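Speaker notes – "Small Linen, Big Stores: Folding and Sorting Hand Towels in Shared Facilities"
Presented by Davina Tennant
3 October 2024

Opening (allow 2 minutes)

Good morning, and thank you to the Trarklow residence for the use of the hall. My remarks concern hand towels. They are the smallest item that our stores handle, and they take up more staff time than sheets and blankets together. The revised procedure has been in use at Redska since April, and I have been asked to set out what it requires before it is extended to Stasiv.

Please hold questions until the end of the second section. Copies of the procedure are on the side table.

Section 1. The towel on the table

Start with the surface. A towel should be folded on a hard, smooth, clean tabletop with nothing else within reach of the hands. Stone is very good for this. Terry cloth slides on it without catching, and a pale towel on dark stone shows its edges clearly, so that a twisted corner is noticed before it is folded in.

Lay the towel out in full before making any fold. Staff who have done this work for years will often fold in the air, and the result is a stack that leans. Find the hem first. The hem is the straightest line on any towel and the rest can be squared to it.
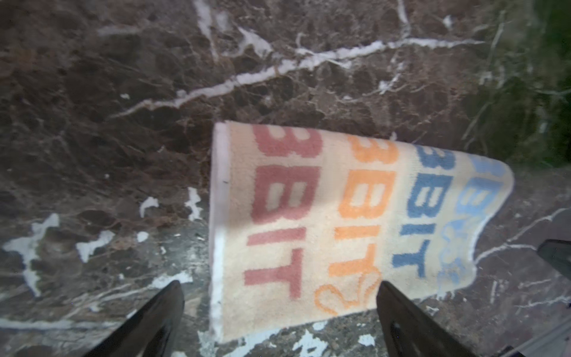
Once the hem is square, smooth the cloth away from it with the flat of the hand and bring down any end that has lifted. Fold in half with the hems together, then in half again. Large towels take a third fold. Hand towels do not, as the third fold makes them too thick for the baskets.

Printed towels need a separate word. Many of our residents bring their own, and a good number carry lettering, cartoons or bright columns of color. The pattern should not be used as a guide for folding. Prints are often set at a slight angle to the edge, and lettering may run sideways along the cloth. Square to the hem and let the print fall where it will. The one exception is the last fold, which should leave some part of the print on the outside. A resident can then pick out a towel without opening the stack.

(Pause. Ask whether anyone present still folds in thirds. Bohdan Symonenko has agreed to speak for the Stasiv laundry on this point.)

Section 2. Baskets and where they stand

The second part of the procedure deals with baskets. Under the old arrangement, folded towels went into whichever basket was nearest. Halyna Hrytsenko's review at Redska found that the same towel was then handled again at the shelf, and often once more at the door of the room.

The rule is now that each basket has a fixed corner. Baskets stand at the back of the table, well apart, with the whole of the middle left for folding. Two baskets of different colors are easier to work with than two of the same, and staff learn the corners within a day. Plastic with open sides is preferred. It lets air through, it wipes clean, and the contents can be checked at a glance.

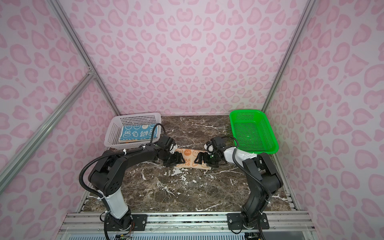 Vekia Housing Trust – Department of Linen and Household Services

Towels are placed in the basket with the folded edge up. Where there is a name or a picture on the cloth, it should face outward. A blue towel with white rabbits on it is found at once if the rabbits are showing. The same towel with its plain side out will be lifted, turned over and put back by everyone who comes to the shelf.

A basket is full when the top towel is level with the rim. Please do not press the contents down to make room for more. At Redska the limit has been set at 15 hand towels for the larger size of basket, and I would ask Stasiv to begin with the same figure. The store there holds 295 towels in regular use, and Orest Melnychuk will bring the shelf plan into line before the change.

(Take questions here. If the matter of lids is raised, refer it to Coralie Merrick, who is preparing a separate note.)

Section 3. Clearing the table

The last part is brief. When a batch is finished, the working area is cleared and wiped before the next one is brought over. Lint gathers quickly under terry cloth, and on a mottled stone top it is hard to see. Staff should wipe the full width of the table, including the strip in front of the baskets, and then pass a dry hand over it.
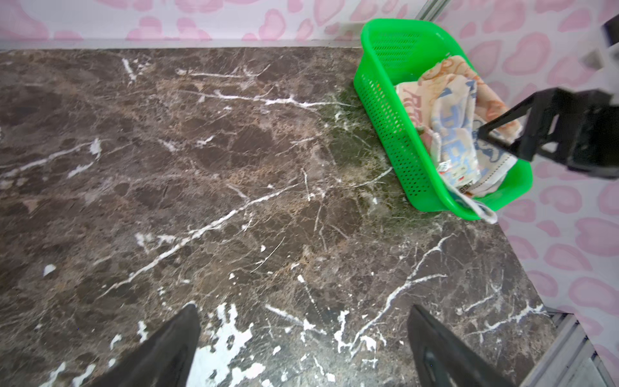 Brown marble tabletop with white veining.

Light patches and veins in the stone should be checked by touch. Any chip or rough place that catches the cloth is to be reported through the usual repair form, and folding should move to another part of the table until it has been seen to – a pulled loop in a resident's own towel is a common source of complaint.

Training at Stasiv will be given in sessions of 30 minutes, in the laundry itself and at the table. Please send the names of those attending to Halyna Hrytsenko. Shift leads should attend the first session.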